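The Night Shift at the Gorkari Landfill

The gate of the Gorkari landfill closes at six in the evening, but the place is never really closed. People come in through the fence on the river side, where the posts were pulled out long ago, and they look for copper, glass and anything that can be sold in the morning. The guards know most of them by face. For many years there was a kind of peace between the two groups, and it was not written down anywhere.

This peace ended in July. In one night, two patrol vehicles were burned on the upper road, and the guards who had been sitting in them ran down the slope in the dark until they reached the weighing station. One of them lost a shoe and did not notice it before the sun came up. Nobody was arrested. The municipality of Jestley, which owns the land, announced that the site would be protected by a private firm from then on, and Bemik got the contract.

I visited on a Sunday, because I was told that Sunday is the worst night. The trucks do not come, the machines stand still, and there is no noise to cover a person walking on cans. Bemik puts 62 guards on the whole site during the week. On Sunday it is fewer, and the guards I sat with did not want to tell me how many fewer.

Their base is a metal cabin with a heater, a radio and a map of the landfill on which the roads are already wrong. A landfill moves, they explained to me. The hill that was in the north last year is now a flat field with pipes in it, and the new hill grows behind the old workshop. A guard who comes back from a long vacation has to learn the place again.
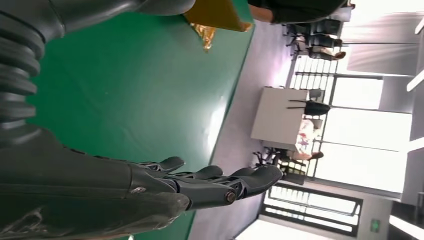
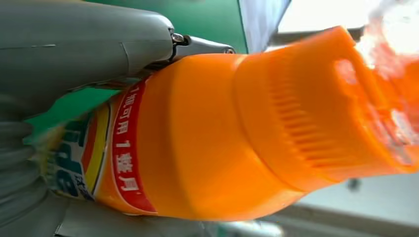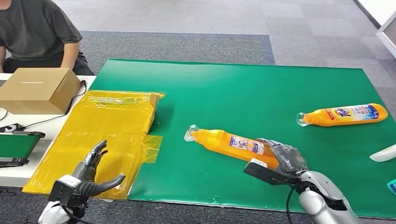

Around ten o'clock the radio reported lights at the fence. We drove there slowly, with the windows open. I saw four or five flashlights between the heaps, and then they went out, one after another. The driver stopped the car and waited. He did not get out, and he did not use the siren. After the fires the firm gave new rules: stay near the vehicle, keep the engine running, call the police if there are more than 50 people. The guards laughed a little about the last rule, as the nearest police station is in Wynne, and the road from Wynne is bad when it rains.

The people with the flashlights have their own complaints. At a tea stand outside the gate, I spoke with a woman who has collected glass in Gorkari since she was a girl. She said the new guards take the bags away and do not give them back. She also said that the old guards sometimes asked for money, so she is not sure what is better. About the burned cars she did not want to speak.

In Jestley, there is a plan to let the collectors in by day with a permit. So far 103 people have asked for one. The permits are printed, I was told at the town office, but the insurance for the collectors is not arranged, and without it the gate cannot be opened for them. The clerk showed me the box where the cards are waiting — green cards, with a space for a photograph.

We returned to the cabin after midnight. The guards ate bread and boiled eggs and argued about who would take the upper road before morning. The burned cars are still up there, pushed to the side, and the grass has started to grow through one of the doors. Finally the youngest guard took the keys from the hook and went out to start the engine.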